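Treltell Musano desk, oiled finish: long-term review

Posted 13 October 2024 by Hussam Hijazi

I bought the Musano in the smaller of its two widths to replace a glass desk that showed every fingerprint. It has been my main work table since the spring. I paid for it myself, £396 including delivery to Cokham, and Treltell don't know I'm writing this.

What you get

The desk comes in two boxes. One has the top, the other has the legs, the rails and a bag of bolts. The top is 700 mm deep, which was the main reason I picked it over the Herrero, the other desk on my list. The Herrero is a good-looking thing but it is shallower, and with a monitor on a stand I would have had the screen too close to my face.

There is no drawer. Treltell sell one separately that hangs underneath, but it takes up knee room and I didn't bother.

Assembly

It took me an evening on my own. The instructions are drawings only and step 5 shows the long rail the wrong way round, or at least it looked that way to me. I put it on as drawn, found the holes didn't line up, and had to take it off again. After that it went together without trouble. The bolts go into metal inserts, so you can undo them and do them up again without chewing the wood. You will want a second person to turn it over once the legs are on. I managed alone by leaning it on the bed, and I wouldn't recommend it.

The hex key supplied is too short to get any force behind. Use your own if you've got one.

The top

It is a pale beige wood with tan and light brown grain, and the grain is easy to see across the whole surface. Mine matches the sample Treltell posted out, perhaps a shade lighter. If you are hoping for something dark or even, order the samples before you commit.

The edges are slightly rounded on the top side and square underneath. I rest my forearms on the front edge all day and it hasn't bothered me. On the old glass desk I used to get a red line across both arms by lunchtime.

Marks and cleaning

I wipe it with a cloth that's been wrung out well and dry it straight after. Tea rings come off if you catch them the same day. One that I left over a weekend has stayed as a faint circle near the back, and I have put the router on top of it. Biro comes off with a pencil rubber if you are patient.

Crumbs are harder to spot than on glass, so you may find you clean it less often than you should. I eat lunch at mine, so I should know. Small pale specks disappear into the grain until you get your eye down level with the surface.

Treltell say to re-oil once a year. I did it early, in August, with the tin they sell. It needs a thin coat, a wait, then a good rub with a clean rag. The smell hung about for two days.

Glare

I didn't expect to be writing about this on an oiled table. The finish is described as matt on the website and I'd call it satin. Under an overhead light it throws back a bright white spot, and where you sit decides where the spot lands. A desk lamp with a shade, set off to one side, suits it much better. In daylight I don't notice any reflection.

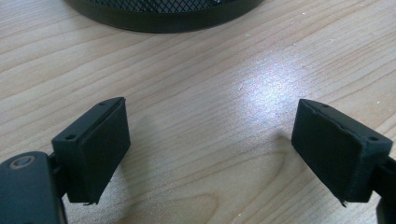
Stability

Good front to back, fair side to side. If I type hard the monitor doesn't move. If I lean on one end to get up, the whole thing shifts a little, and tightening the bolts has helped without curing it. There are adjustable feet, which I needed on an old floor that drops towards the window. Two of them had worked loose by the summer.

Treltell give the maximum load as 100 kg. I haven't tested that. With a monitor, a printer and a pile of box files on it I can't see any sag.

What I'd change

A longer hex key, a corrected drawing for the rail, and some kind of cable hole. At present the leads all go over the back edge and I have clipped them to the rail with bits from a different shop.

Would I buy it again

Yes, at this price. The Herrero has the neater legs and feels stiffer in the showroom, but it costs more and gives you less depth. If your room only has a ceiling light, think about where the desk will go before you order.

Four out of five.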